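Resurfacing a bench top without replacing it

My bench top is a white board that came with a secondhand frame from a shop clearance. After a few years it had picked up enough wear that parts no longer sat flat for gluing. A new top from Uvodix was priced at 157 before delivery, so I looked at the alternatives first.

Paint is the cheapest option and the least durable. Most one-part paints stay soft for weeks, and a clamp foot will lift them. Two-part coatings hold up better, but they need a sanded base and a room that stays above 70 degrees while they cure. Mine does not in winter.
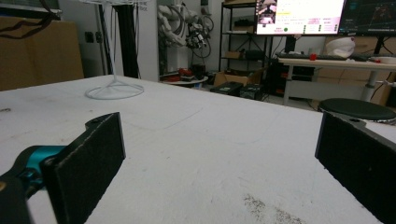 Posted by Dimitrov in Workshop Notes
September | 5 comments

White tops show every smudge and scratch, and grit is easy to spot before it gets under a workpiece. I wanted to keep that, which ruled out oiled hardboard.

The method I settled on has two stages. First, level the surface. I checked it with a straightedge along both diagonals and marked the low areas in pencil. Anything deeper than a business card got filler, applied slightly proud and scraped back once hard. Second, abrade the whole top with a fine pad and wipe it down twice with a damp cloth.

I then applied Urotura sealer in thin coats with a foam roller. The can says to wait overnight between coats. Thick coats skin over and stay tacky underneath, and the only fix is to scrape them off.

Edges need separate treatment. Water gets in there first and swells the core, so I brushed on an extra coat and let it soak in.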